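Print | E-mail

Bench notebook, battery support
June, entry started 8:40

Carried over from last entry: Stodier pack returned with a communication fault. Ticket says the stack controller drops off the CAN bus after a firmware update and the customer can't get it back with a power cycle. Fraser Tosh took the call and asked for the config file and the event log. Log arrived as a .txt, config as a photo of a screen. Asked Fraser to go back for the .cfg.

Setup. Stack controller on the bench supply at 24 V, two cell interfaces on the link bus, terminator fitted at the far end. Harness is the long Paquette one, the short one is still with Harpreet. Laptop on the service port. Bus analyzer tapped between controller and inverter simulator.

Loaded the firmware version named in the ticket over the version it shipped with. Update completed, controller rebooted, heartbeat present at the default rate. Let it run 200 s. No dropouts. Loaded default config, same result.

9:30. Fraser has the .cfg. Diffed against default. Differences that matter:

CAN heartbeat period set to 1000 ms (default is shorter)
CAN node ID changed
Bus timeout left at the default value
Event mask has bit set for 3081, link supervision fault

With the customer config loaded, the fault reproduces on the first boot. Controller comes up, sends two heartbeats, then the simulator declares it lost. 3081 latches in the log. A power cycle clears the latch, the same sequence repeats, and from the customer's side it looks as if nothing came back.

So the heartbeat period is longer than the timeout the other end allows. The old firmware ignored the period field in the .cfg and used its own constant. The new one reads it. The customer has probably had the wrong number in there since commissioning.

Changed the period back to default, left everything else as the customer had it. Ran through lunch. No 3081, no missed frames on the analyzer.

Then put the long period back and raised the simulator timeout to match. Also clean. Either fix works, but the second means touching the inverter settings, and Diane MacDonald does not want support telling customers to do that over e-mail. Recommend the first.

13:50. Hsiu-ying Peng asked whether the Trakel gateway could be rewriting the field when it pushes configs to site. Checked: exported from the gateway, pushed to bench controller, read back, compared. Files identical apart from the timestamp line. Gateway ruled out for this version. Have not tested the older one.

Side note on the harness. The long one showed a resistance of roughly 58 ohms across CAN H and L with everything connected, within what I'd expect for two terminators in parallel. The connector at the controller end is loose in its shell and needs a new latch. Tagged it, left it in use for now.

Tarnen unit (separate ticket, cell voltage reading high on one channel) not started. It needs the calibrated meter and Kendra Dufour has that booked until she finishes the shunt checks. Pulled the cover only to read the board revision. Rev letter is rubbed off, will have to go by the serial number.

To do
- Reply to customer with corrected .cfg, one line changed, and ask them to confirm the log is clear after a day
- Release note needs a line about the period field now being read. Sent wording to Diane
- Ask Hsiu-ying if the config tool can warn when period exceeds timeout
- Add 3081 to the resource page, currently listed with no description
- Repeat with the older gateway version
- New latch for Paquette harness, check short harness when Harpreet Gagnon brings it back

Stopped 16:15. Bench supply off, customer config saved in the ticket folder next to the default.

Print | E-mail
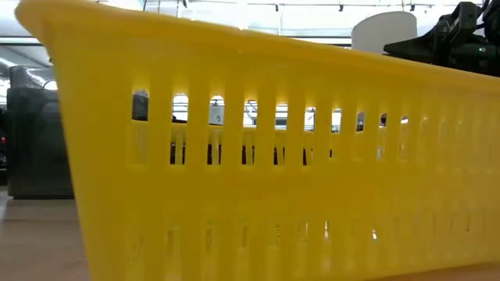 Yellow basket, side wall and rim.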